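Imprimir | Enviar por correo electrónico

4. ¿Y para la casa, cuándo?

Cada vez que cuento en una cena a qué me dedico, alguien me pregunta cuándo podrá comprarse un robot que recoja la cocina. Yo suelo contestar que primero me deje terminar con los agujeros (y ahí se cambia de tema, claro). Pero la pregunta es buena y quiero dedicarle esta sección, porque los resultados de la anterior se prestan a leerlos con demasiada alegría.

Empecemos por lo que sale bien. De los 3599 intentos registrados en la celda Imura, la parte de agarrar la pieza ya casi no nos da disgustos. El controlador Femia corrige la fuerza de cierre sobre la marcha y, con piezas rígidas, me fío de él tanto como de mis propias manos. Si el trabajo consistiera en coger cosas y soltarlas en una caja, yo firmaría mañana mismo, y de hecho en el taller de Claeys lo tienen haciendo eso un turno entero.

Lo malo empieza cuando la pieza tiene que entrar en algún sitio. Acercarla es fácil; los últimos milímetros son otra historia, y ahí se nos va casi todo el tiempo de ciclo. Una persona apoya la punta, nota el borde, balancea un poco la muñeca y ya está, sin mirar siquiera. Nuestro sistema depende muchísimo de lo que ve la cámara de muñeca, y justo al final la propia pieza le tapa parte de lo que necesita ver (fig. 3).

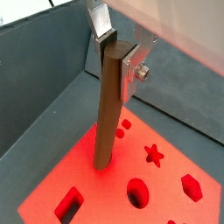
Figura 3. Aproximación vertical de una clavija cilíndrica al tablero de formas de espuma.

Tia Staniforth, que revisó conmigo los fallos un sábado entero, separó 101 casos en los que la estimación de posición era correcta y aun así la inserción no se completó. ¡Ciento uno! Yo habría jurado que eran errores de visión. En 39 de ellos la clavija se había inclinado entre los dedos al primer contacto, y el controlador siguió empujando como si nada. Guardar cubiertos en un cajón con separadores, meter un enchufe en la pared o encajar la tapa de un táper se parecen mucho más a esto que a vaciar una caja, y por eso desconfío de los vídeos de cocinas impecables.

Probamos dos estrategias de búsqueda, una en espiral y otra con balanceo, ambas descritas en el apéndice. La segunda me gusta más, aunque reconozco que es la que programé yo. Con el sensor de fuerza Stumavon el balanceo detecta antes el borde del hueco, pero también se confunde más con la espuma, que cede, y a ratos interpreta como entrada lo que solo es material blando hundiéndose. En metal no nos pasa. En una casa, donde casi todo cede un poco, me temo que nos pasaría a diario.

Así que mi respuesta, de momento, es que en el taller sí, con la pieza conocida y alguien cerca que desatasque. Para la cocina me falta una buena medida de contacto en la yema del dedo, y a ella dedicamos la sección 5.

Última actualización: octubre

Artículos relacionados
- Estrategias de búsqueda por contacto en materiales blandos
- Deslizamiento de piezas cilíndricas en pinzas de dos dedos
- Notas sobre la calibración de cámaras de muñeca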